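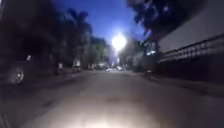

Page last updated: 8th March

Sapphire the size of a jam jar lid comes out of the ground at Clameck, gets called a doorstop

The Costitley gemfields have produced another large sapphire, and as usual the first thing anyone did with it was put it to some ordinary household use.

The stone, which weighs a shade over 200 carats in the rough, was dug out of an old wash layer at the Clameck diggings in February and spent its first fortnight above ground holding open a flyscreen door. It was then taken to the Angelovski assay rooms in town, where it was cleaned, weighed, put under a lamp and promoted.

The claim holders have asked that their names be left out of it. This is standard practice on the gemfields, where everyone already knows who they are and where they drink.

For readers new to the subject, sapphire is corundum, which is aluminium oxide in crystal form. Pure corundum has no colour at all. The blue comes from very small amounts of iron and titanium that got into the crystal while it was growing, and the same mineral with a bit of chromium in it turns red and is sold as ruby at a much better price. Costitley has never found any ruby, although it has found a great deal of garnet and been told it was ruby by optimistic visitors.

The Clameck stone is what the trade calls a parti, meaning it has more than one colour in it. One end is a dark inky blue and the other is a yellowish green, with a muddled stretch between the two that the assay report describes as "transitional" and the pub describes as swamp. Parti sapphires were hard to shift a generation ago, when buyers wanted one colour and plenty of it. They are now in fashion for engagement rings, and diggers who once threw them to the kids have had to develop a philosophical outlook.

None of this makes it a 200-carat gem. Rough stones lose most of their weight in cutting, and this one has two fractures and a patch of silk, the fine needle-like inclusions that give some sapphires a sleepy look. Angelovski's written opinion is that it will have to be divided along the larger fracture and that the best piece might finish at 8 carats, with a few smaller stones from the offcuts. The rest will be dust on a cutter's apron.

Heat treatment has also been raised. Sapphires are commonly heated to lighten the colour or clear the silk, and a good many stones in jewellers' windows have been through a furnace at some point. It is accepted practice provided the buyer is told. The claim holders have said they will leave this one alone, on the grounds that it has been hot enough in Costitley all summer.

The find comes from a part of the field most people had given up on. Clameck was worked by hand in the early days, then by machine, then by tourists with sieves, and each lot declared it finished on the way out. The gem-bearing layer is old river gravel. The sapphires came up in volcanic rock a very long time ago, the rock weathered away, and the stones, being heavy and extremely hard, ended up in the bottoms of creeks that have since moved somewhere else. Finding sapphire at Clameck is therefore a matter of working out where the water used to go, a question on which the town supports several firmly held and incompatible views.

This particular patch of gravel was 4 metres down, beneath a layer of clay that earlier miners seem to have taken for the bottom. It was not the bottom. Licence inquiries at the shire counter went up sharply once word got around, and the hardware store has sold out of shovels, including the decorative one from the window.

The shire has asked us to remind everyone that a fossicking licence does not entitle the holder to dig in road reserves, the cemetery, the showground or another person's claim. Holes must be filled in. The shire says it would prefer not to name the street where this became an issue, but residents of Boltlow Road will have noticed the cones.

What the stone is worth is anybody's guess, and most people have supplied one. Figures mentioned to this page range from a new ute to the whole of the main street. Rough sapphire is priced on what can be cut from it, and that can't be known for certain until someone has picked up a saw, by which time it's a bit late to change your mind. Angelovski declined to put a number in writing. A dealer from the coast offered one over the phone, and the claim holders are understood to have laughed for some time.

There is a local precedent, and it isn't an encouraging one. The largest stone previously recorded at Clameck was a 140-carat blue that was sold uncut to a travelling buyer, taken overseas and never heard of again, apart from one postcard. Costitley has felt strongly ever since that it was robbed, and equally strongly that it would have made a mess of cutting the thing itself.

There has been some talk of keeping the new find in town in its natural state. The gem and mineral hall has a glass cabinet available, currently occupied by a plaster model of the earlier stone that was painted from memory and is the wrong blue. The hall would need a better lock, an alarm and an insurer willing to visit. It has so far obtained a better lock.

Until a decision is made the sapphire will stay in a bank safe out of town. The flyscreen door is being held open with a brick.

The hall is open most mornings, entry by gold coin. Visitors with stones to identify are asked to wash them first and to bring no more than a cupful — staff are happy to look at anything, but last month's wheelbarrow of beer-bottle glass took up most of a morning.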